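Section 3: Setting Up and Dressing Your Udus Glass Table

Your Zeltunon Udus is together and standing on its own - well done! Now comes the fun part, getting it settled in the room and ready for snacks.

Placing the table

1. Lay your rug first and smooth it out from the middle. A low, tight pile suits the Udus best.
2. With a helper, lift the table by the support bar and legs. Never lift it by the glass.
3. Set it down in the center of the rug and press gently at 5 points along the rim. If it rocks, turn the leveling feet until it stops.
4. Wait 3 hours before putting anything on the glass, so the pads can grip.

Caution: Keep cords clear of the legs. A cord pinched under a foot can be damaged.

Adding a fruit bowl

We love a bowl of grapes on this table! Green ones look wonderful against the glass, and they keep their shape well at room temperature through an afternoon of grazing.

5. Rinse the bunch and pat it dry.
6. Check that the base of the bowl is smooth. Rough pottery needs a felt ring (sold with the Olteanu care kit).
7. Set the bowl down flat, a little in from the rim, and let a few grapes spill over the lip if you like that look.

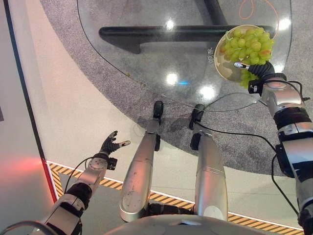
Fig. 3. Green grapes in a round bowl, set to one side of the glass top.

Note: The top is very shiny and will pick up every ceiling light in the room. For a softer look in the evening, dim the overheads and switch on a floor lamp - it makes a big difference!

8. Wipe up juice with a soft damp cloth, then buff dry. Skip scouring pads and gritty powders.

For felt rings and spare pads, see Section 4, Osutport Accessories.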